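Playing Shop: the Pretend Market Corner

June 16, 2019
14 comments · 30 shares

So many of you asked about the little vegetable market after my last post that I figured it deserved its own page! It started with a bag of fake vegetables from a yard sale and got a bit out of hand (my friend Philomena Buckley kept turning up with more — she can't walk past a pumpkin). I love setting it up. Everything goes on stepped crates in light pine, the way a real farm stand would do it, and then you grab a basket and go shopping.

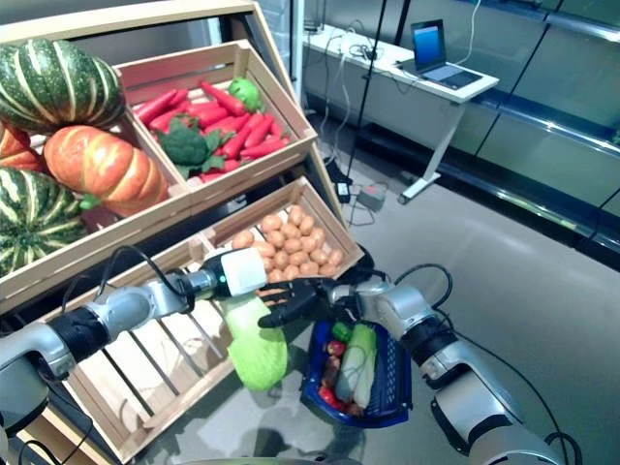
How do you clean pretend vegetables without wrecking the paint?

Warm water with a drop of dish soap and a soft cloth, then let them air dry on a towel overnight. Skip the dishwasher, and keep the foam ones out of the sink altogether. They soak it up and take forever to dry.

Carrots, broccoli and a green pepper share the upper crate, with the potatoes heaped up below. I do like carrots piled every which way — lined up straight they look like pencils.

The big striped squash are my favorites, green and cream with those deep ribs. They sit off to the side with the orange pumpkins and make it feel like fall even in June.

Napa cabbage was a late addition and now I wouldn't be without it. One is already in the blue basket with a tomato and a couple of peppers, so somebody's dinner is coming along nicely!

Next up is price tags. Ruairí Brennan has promised me 20 little chalkboard ones by August, and I'm holding him to it.

Recent posts
Painting the Back Steps, Part 2
12 Rainy Day Games That Need No Batteries
A Cash Register Out of a Shoebox
Sorting the Dress-Up Trunk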